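The Long Way Back to the Sewing Machine

Binta Eze was a tailor for most of her adult life, and she could cut a school uniform without drawing any line. Then a minibus turned over on the road to the market, and the surgeons had to take her right hand above the wrist. She remembers the rain that morning and the smell of petrol. She does not remember the pain.

For the first months she stayed in her brother's house and refused visitors. "People came with soup and they looked at my sleeve," she told me. "I was thirty-four and they talked to me like to a grandmother."

It was her old customer, Damilola Okonkwo, who brought her to the Bundness clinic. The clinic has 76 patients on its list and only 3 people who fit artificial limbs, so the waiting is long. Binta waited until December. Her first hand was a simple hook with a cable over the shoulder, and she hated it for two weeks – then she found that it could hold cloth flat while her left hand did the pushing.

Learning the left hand

The harder work was with the hand she still had. Femi Ogundipe, her therapist, gave her buttons to sort and long seams to unpick. She practiced at night, after the children were asleep, and she threw away many crooked pieces.

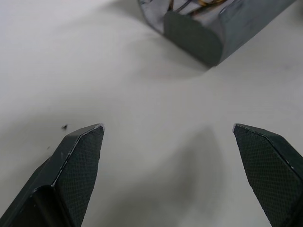
Back in the shop

Today Binta opens her door at seven in the morning. She takes fewer orders than before and she charges a little more, which her customers accepted with some noise. A girl from the next street comes to thread the needles and to learn the trade.

I asked if she would like a more modern hand one day. She was measuring a collar and did not look up. "Maybe," she said. "First I must finish this wedding."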